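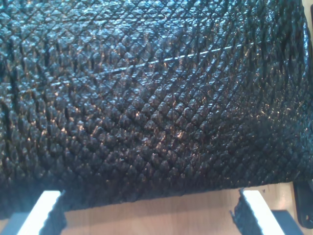 One reviewer of the earlier draft wrote that grip texture is the first thing shoppers touch and the last thing anyone measures, and asked why we had left it to the appendix. Fair point. The section has been moved up and most of it rewritten.

Figure 3. Black surface with raised, diamond-shaped bumps in crossing diagonal rows. Scale not given.

4.2 Surface pattern and how long people keep a bag

We asked owners in Bodton and Geltero how long they had kept their everyday bag and why they stopped using the one before it. 200 households answered. The question about surface came late in the form, after straps, zippers and lining, and some people had clearly gotten tired by then (short answers, a few blanks). Blanks were dropped, not filled in.

Main result first. Owners of bags with an embossed pattern kept them longer than owners of smooth ones. Median 27 months against 22. The gap holds in both towns. It shrinks when price is added to the model but does not go away. We do not think the pattern makes the bag stronger. Seams and zippers fail at the same rate in both groups, see Table 4. What changes is when the owner decides the bag looks bad.

Scuffs are the obvious reason. On a smooth face a single scratch is a line, and the eye goes to it. On a face already full of small edges the same scratch gets lost. Owners said this in their own words: "it hides everything," "still looks new from across the room," "I stopped checking it." Smooth bag owners talked about the day of the first mark much more. Several could say where they were standing when it happened.

Dirt works the other way. Grooves hold dust and hand cream, and owners of embossed bags complained about cleaning far more often. Light colors worst. A soft brush was the usual answer, a damp cloth the usual mistake. It was not enough to make people give the bag up, at least not in this sample.

Color matters and we did not handle it well. Most embossed bags in the survey were black or dark brown, most smooth ones were not. Black hides wear by itself. We tried spliting the sample by color and the cells got too small to say much. The direction stays the same in the dark group. Treat that as weak.

Pattern type was coded from the owner's own description: diamond, pebble, crocodile, other. Two coders, disagreements settled by talking it over. Diamond and pebble get mixed up a lot, and owners use "snake" for nearly anything with a repeat in it. So we report embossed against smooth only. The finer codes are in the data file for anyone who wants them.

Material is a seperate problem. Many owners did not know if their bag was leather or a coated fabric, and care labels were missing or worn off. Pathirana, the repair shop that let us look at its intake slips, sorts by feel and by smell at the cut edge, which we could not do by mail. The slips back up the main pattern all the same. Smooth bags came in for looks, embossed bags for broken parts. Wullent sells in both towns and declined to share returns data.

Still to do: a follow up in June with the same households, fewer questions, surface moved to the front of the form. Also want a question on gifts. A bag somebody was given may be kept for reasons that have nothing to do with how it wears.

We use cookies to remember your reading settings. Accept | Manage choices

Contact the editorial office | Copyright the authors | Back to top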